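Visits > Workplaces > Wolgate

4 min read

A Morning at the Makmont Packing Room
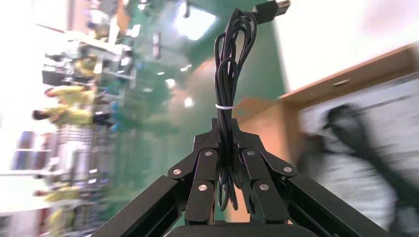 I had been promised the future of work and a parking space. The parking space was taken, so I walked in from the far side of the Villanueva building and got to the open day late enough to miss the pastries.

Makmont puts together accessory kits for other companies. If you have ever opened a box and found a cable, a leaflet in nine languages and a bag of something that tells you not to eat it, a person in a room like this one put them there. Until June, that was how all of it got done in Wolgate. Now part of the cable work goes to arms running on software from a firm called Sirkix, and Makmont wanted the neighbors to come and look.

Our guide was Sheyla Tamayo, who runs the day shift. She has the patience of a woman who has been asked "so are they taking your jobs?" by every visitor before you. I asked her anyway. Her answer was that no one has been let go, two people moved to returns, and one of them hates returns.

Picking up a cable sounds like nothing until you try to explain it to a machine. A box is a box all day long. A bundled cord with a twist tie around its middle has opinions. The loops spread, the plug sticks out at an angle, and if the fingers close too high the whole thing folds over like a tired flower. The fingers here are black metal linkages that come together in a narrow V, and the trick, Tamayo said, is getting them to take the bundle low and keep it upright. The first week they managed 80 kits in a shift. A decent packer does that before her coffee break.

They have improved. The count for the day before our visit was on a sheet taped by the door: 2,814 cables handled, 813 of them on the late shift with one person minding the arms. I noticed that the sheet was filled in by hand.

The more interesting talk was with Eliécer Paucar, who packed cables for years and is now called a cell lead. He said his hands feel better and his head feels worse. Packing let him think about dinner. Minding doesn't, because every so often an arm stops and waits for him, and he has to work out what it didn't like. Usually it's the tie. A loose tie he used to fix with his thumb without noticing. Now it's an event, with a code, and he picks the code from a menu. There is no code for "tie a bit loose." He uses "other."

I asked if the new title came with more money. He said yes, and named the amount, and asked me not to print it. I can report that it would not have got either of us a good lunch.

What surprised me was the talking. The old benches faced the wall, Paucar said, and you could go a morning without a word to anyone. Now people drift over when something stops, and a stopped arm draws a crowd the way a broken-down car does, everybody with a theory. Tamayo would like the crowds to be smaller. She has asked Sirkix for a quieter alarm.

Then came questions. A man wanted to know if the arms could do gift wrapping. A student asked who decides how fast they run, and there was a short silence before Tamayo said that she does, for now, and that she had the "for now" put in writing. I'd have liked ten more minutes on that and got a tote bag.

The next open morning is Thu 27 August, by sign-up at the front desk. Come early and park on the street.

Comments (4)

marlene_k
My sister works there and the returns thing is true. Ask anyone about returns.

Dobbs
Same story at our place, different machine. I used to do the job, now I watch the job. Pays a little more and I go home more tired. Can't explain it to my wife.

packrat62
So can they do gift wrapping or not?

tlw
@packrat62 She said no. Then she said "please don't give them ideas."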